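Sorting the grocery haul into baskets – quick version

Posted under Kitchen, Sultis home notes

Takes me 12 minutes on a normal shop. No fancy bins needed.

What you need
Two baskets, same size if you can. Mine are wicker, rectangular, low sides.
Plain white paper and a dark pen.
A clear table. Counter works too, but you'll be bumping into the kettle.

Step 1. Clear and wipe
Everything off. Wipe, let it dry. Paper sticks to a damp table and then teh ink runs.

Step 2. Write the labels
One word each, lowercase, big enough to read from the door. Don't bother with a label maker – handwriting is fine and you'll change your mind about the categories anyway.

Step 3. Set the baskets
One left, one right, long side toward you. Leave a gap in the middle, that's your landing spot. Label goes on the table in front of its basket, not inside. Inside it gets buried.

Step 4. Unload into the gap
A few things at a time. Dumping the whole bag = rolling lemons, bruised pears. Soft stuff first so it isn't sitting under cans.

The fruits basket is on the left, still empty, with a banana and a small red fruit waiting their turn in the middle. 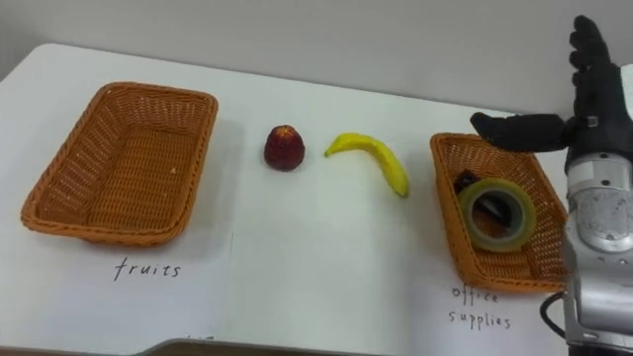
Step 5. Fill
Heavy fruit on the bottom, berries and anything squashy on top. Bananas last, laid flat. Second basket, same idea, whatever your other label says.

Step 6. Put away
Carry the baskets to the shelf, labels tucked under the front edge. Check the fruit after 8 days, toss whats gone soft. In July check sooner.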